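Reading time: 12 minutes

Earth Processes for Beginners
Handout 2: Hot springs, geysers and mud pots

Welcome back, everyone, and well done for getting through the first handout, which I know had rather a lot of rock names in it. We're on to water this time, and I think you'll find it a gentler subject, although it does have its moments. Please read this before Tuesday if you can possibly manage it, and bring a pencil, as we'll be drawing on the printed cross-section.

Where the heat comes from

Most of you will remember that the ground gets warmer as you go down. In an ordinary bit of country, far from any volcano, it warms by something like 25 or 30 degrees Celsius for every kilometre. In a volcanic district it can warm a great deal faster, and the reason is usually a body of magma, or of rock that was magma fairly recently (recently to a geologist, that is, so do be patient with us), sitting a few kilometres below your boots.

Rain and melted snow soak into the ground and find their way down through cracks. Down there the water heats up, and hot water is less dense than cold water, so it begins to rise again while more cold water comes in to take its place. Anyone who has watched a pan of soup will know the pattern. We call the whole arrangement a hydrothermal system, which is only Greek for hot water, so don't let it put you off.

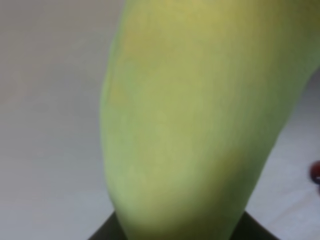 What reaches the surface depends on how much water there is, how hot it is and what sort of plumbing it has to travel through. If there's plenty of water and an open path, you get a hot spring – the commonest of the lot, and often the prettiest. If there's very little water and a great deal of heat, it all boils away on the journey and comes out as steam and other gases through a vent, and that's a fumarole. I always think of these two as the ends of a washing line, with everything else pegged out in between.

Why pressure matters so much

I'd like to spend a little longer on this part, as it's the one people write to me about afterwards. Water boils at 100 degrees at sea level, but only because the air is pressing on it with a certain weight. Press harder and it has to get hotter before it will boil. At the bottom of a deep, narrow column of water the pressure is very much greater, so the water there can sit well above 100 degrees and still be liquid. We say it is superheated, compared with what it could manage at the surface.

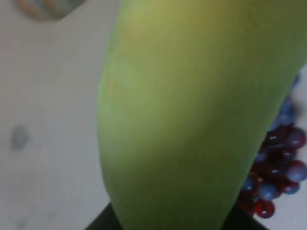 How a geyser goes off

Geysers are rare because they're fussy. They want a strong supply of heat, a steady supply of water, and a narrow or pinched channel that can hold pressure. The walls are usually lined with a hard silica deposit called sinter (geyserite, if you're being particular), which seals the small leaks.

Now, follow one through in your head. The channel fills. The water at the bottom grows hotter and hotter but can't boil under all that weight. Eventually a few bubbles form, and they push a little water out at the top. You may see the pool swell and spill over, and if you're standing at the fence this is the time to stop fiddling with your sandwiches! Once that water has gone, the column weighs less, the pressure below drops, and suddenly a good deal of the deep water is too hot to stay liquid. It flashes to steam, the steam takes up vastly more room, and out it all comes. Then the channel is empty or nearly so, and the filling starts again.
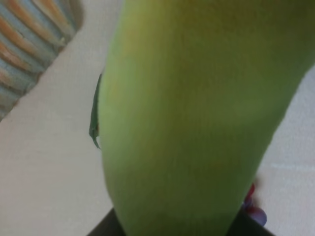 Some geysers keep fairly regular hours and others don't, and a small earthquake can change the habits of either kind by opening one crack and closing another. On our field map the pair marked Marsden and Zundmont share a water supply, so when you do the exercise, think about what might happen at one while the other is erupting.

Mud pots

Mud pots are what you get when water is scarce and the gas is acidic. Hydrogen sulphide comes up from below (that's your rotten egg smell), and near the surface it is turned into sulphuric acid, partly with the help of microbes. The acid eats away at the rock and leaves soft clay. Mix that with a little water, send gas through it, and it plops. In a dry spell the mud thickens, and in a wet February it can be as thin as gravy, so the same pot may look quite different on a second visit.

To do before the class

1. On the cross-section, shade the part of the channel where you'd expect the hottest liquid water.
2. Write two or three sentences on why a wide, open pool seldom becomes a geyser.
3. Look up the word "travertine" and find out how it differs from sinter. 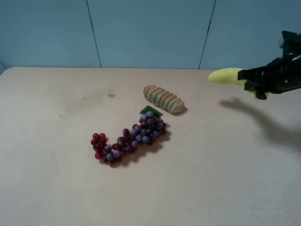

Tomos Eynon

If the third question leads you off into caves and limestone for the evening, you won't be the first, and I'd be glad to hear what you found. Spelling doesn't count, and nor does neatness.

Related handouts
Handout 1: Lava, ash and the rocks they make
Handout 3: Calderas and how they collapse
Reading a field map: the Clastine sheet
Glossary of volcanic terms

We use cookies to remember which handouts you have opened. Accept | Manage settings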